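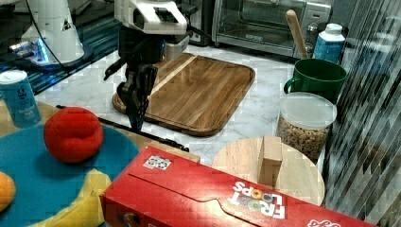

Figure 3. Counter workcell, two-fingered gripper over the rectangular board. Second white unit at upper left.

4.2 Equipment plan and cost

Budget for the kitchen cell was fixed in May, before the task list was final. Not ideal. Two arms, one gripper type, one counter module with drawer. Quotes came from Kutura and Mirow - Kutura cheaper on the arm, Mirow cheaper on service. We went with Kutura for arms and kept Mirow for spares only.

Gripper fingers are the main consumable. We planned 6 sets for the first year, at 70 dollars a set, and a line of 1000 dollars for cabling, mounts and anything the counter module needed. The mount line was too small. Future plans should price mounts seperately from cabling and get the counter drawings first.

Props cost almost nothing by comparison. Cereal, a can, fruit, plush food, boards, a mug. Bought at retail, replaced when worn. We do not depreciate them.
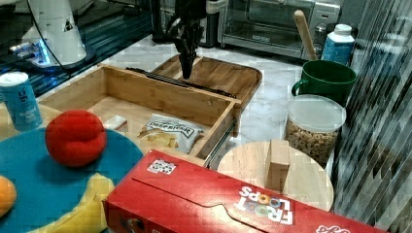
Figure 4. Same cell with the wooden drawer box open, bag of chips inside. Metal slide exposed on the right side.

Drawer hardware is a different matter. Slides are rated by the supplier for household use and a data cell is not household use, so the Unnithan module was ordered with one spare pair. Lead time was the problem here, not price. A cell with a failed slide is down for every drawer task and the arm sits there on the books anyway. We now hold the spare on site.

Second cell at Osdale: same parts list, same suppliers, order to be placed after 30 June 2022 when the new budget period opens. Arms first - they have the longest wait. Counter module next, then props. Service contract is still open. Mirow wants a two year term and we would rather pay per visit untill the failure rate is known.

Costs of floor space and operator time are not included in this section, see Section 5.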